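Manual do Talach – Capítulo 4: O editor de música

4.3 Criar o primeiro padrão

Nesta secção vamos fazer um padrão curto, com bateria e baixo, e colocá-lo dentro de uma cena do jogo. Não é preciso saber ler partitura. Quem já usou a versão antiga do editor deve ler primeiro a nota no fim do passo 3, porque os atalhos mudaram.

Antes de começar, abra um projecto que já tenha pelo menos uma cena. Se o projecto foi feito no Gakum, é necessário convertê-lo antes (ver 2.6).

1. No menu Som, escolha Novo padrão. O editor abre com uma grelha vazia de 16 colunas. Cada coluna é um tempo curto e cada linha é uma nota.

2. Dê um nome ao padrão. O nome pode ter até 20 caracteres, sem acentos. O programa aceita o acento no campo, mas depois não encontra o ficheiro quando exporta.

3. Escolha o instrumento na lista da esquerda. Para a bateria, carregue em Percussão; as linhas da grelha passam a mostrar bombo, tarola e pratos em vez de notas.

Nota: a tecla Espaço agora toca e pára. Para apagar uma nota usa-se a tecla Delete, ou o botão direito do rato.

4. Marque o bombo nas colunas 1 e 9 e carregue em Espaço para ouvir. Junte a tarola nas colunas 5 e 13.

5. Abra uma segunda pista e escolha Baixo. Active a opção Fixar escala, que fica por cima da grelha. Com esta opção ligada, as linhas fora da escala ficam cinzentas e não se podem marcar.

Cuidado: se mudar a escala depois de escrever as notas, o editor move todas para a nota mais próxima. Este movimento não se desfaz com Ctrl+Z. Guarde uma cópia do padrão antes.

6. Ajuste a velocidade no campo Tempo. O valor vale para o padrão inteiro – não é possível mudar a velocidade no meio.

7. Feche o editor, abra a cena e arraste o padrão para a caixa Música. Marque Repetir se a música deve continuar enquanto o jogador está na cena.

4.4 Se a música não toca ou corta

O erro 1622 aparece quando o padrão foi apagado mas a cena ainda o chama. Abra a cena, limpe a caixa Música e arraste outro padrão.

Se a repetição tem um pequeno silêncio no fim, verifique o campo Comprimento em Propriedades. Um padrão importado do Sudano vem muitas vezes com 990 milissegundos, e é preciso escrever 1000 à mão.
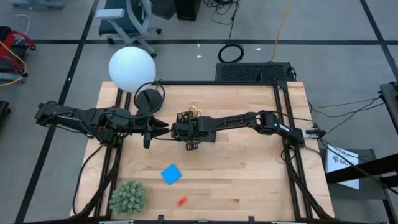 Nilmini Gunawardena: No meu caso o silêncio continuou mesmo com o comprimento certo. Descobri que a pista do baixo tinha uma coluna a mais do que a bateria, e o padrão esperava por ela. Apaguei a coluna e a repetição ficou limpa. Talvez valha a pena juntar isto ao manual.

Eilif Nordin: Obrigado, está confirmado. O editor usa sempre a pista mais longa para calcular a repetição. Para ver o tamanho de cada pista, passe o rato por cima do nome dela.

Nota: as pistas silenciadas também contam para este cálculo. Se não precisa da pista, apague-a.

A exportação dos padrões para ficheiro de som está explicada em 4.5.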